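# Clerero (arm control software)

**Clerero** is a set of programs for running two robot arms from one computer. It takes in camera pictures, works out what's on the table, picks an arm for each thing and sends the joints where they need to go. I've been writing and mending bits of it for a good while now, so this entry is a bit more personal than most on the Valness wiki (sorry, but I was asked!).

Most of our work on it is done with toy bricks, because they're cheap and you can drop them.

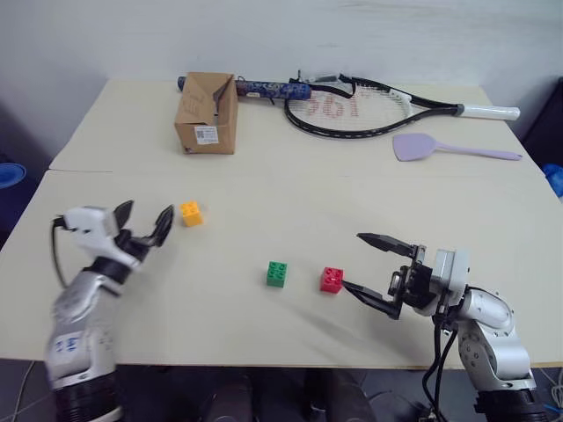
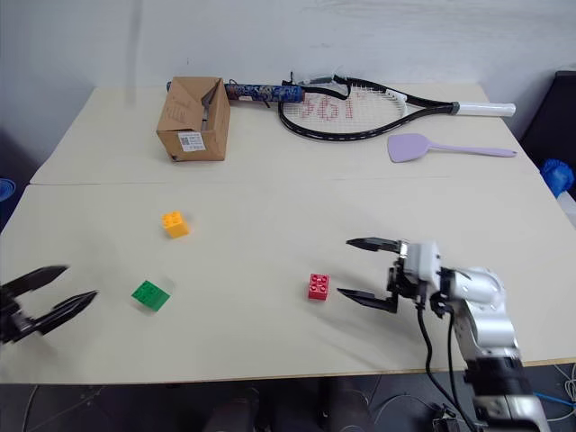
*Brick work with Clerero: red, green and yellow bricks on the near part of the table, bigger things kept at the back.*

## Name and parts

The name came from Sivaprasad Varghese, who wrote the first planner and has never told me what it means. There are 3 main parts, and each one can be restarted without the others falling over, at least in theory:

- **Tetitz** finds objects and guesses how they're turned
- **Liepiņa** plans the arm paths
- the *runner* sends commands and watches for trouble (it never got a proper name)

## Finding things

Tetitz was trained on roughly 2,000 pictures that we labelled by hand, and I still see brick studs when I shut my eyes. Bricks are easy enough when they lie flat and well apart. Shadows are worse than I expected: a soft one next to a red brick used to get added to the brick, so the grip point slid sideways and a finger came down on the wrong spot.

Clutter gets its own label, "leave alone". A cardboard box, a tennis racket or a spatula isn't something we want picked up in a brick job, but the planner does need to know it's there. Rackets were a pain for ages. Tetitz would treat the strings as table and the rim as an odd black loop, and then Liepiņa would happily plan a path straight through the lot. Now the whole outline is filled in before it's passed on.

## Choosing an arm

The rule is very plain. Each brick goes to the nearer gripper, unless that arm would have to cross the other one. For a brick near the middle the two scores can be almost the same, and early versions kept changing their mind, with both arms twitching back and forth like people trying to pass in a corridor. Sivaprasad's fix was to make a choice stick for 300 planning steps. It's crude and I love it.

## Planning and closing

Liepiņa tries up to 200 paths for each move and keeps the shortest one that clears everything. The fingers are opened wide well before they get to the brick, then the last bit is done slowly in a straight line. If the brick has shifted by then, the runner stops, backs off and asks Tetitz for a fresh look.

Cables aren't in the model at all. We give each arm a fat margin and hope, and I'd dearly like to do better.

## Known problems

- Two bricks touching are sometimes read as one long brick.
- The seam between table boards can show up as a thin object. Turn on `ignore_seams` before a run.
- After a restart the runner forgets which arm had which brick, so clear the job list first.
- The log viewer is slow in the afternoon when everybody's copying files (I've moved my long runs to after six).

## See also

- Tetitz labelling guide
- Liepiņa settings page
- Setting up a second arm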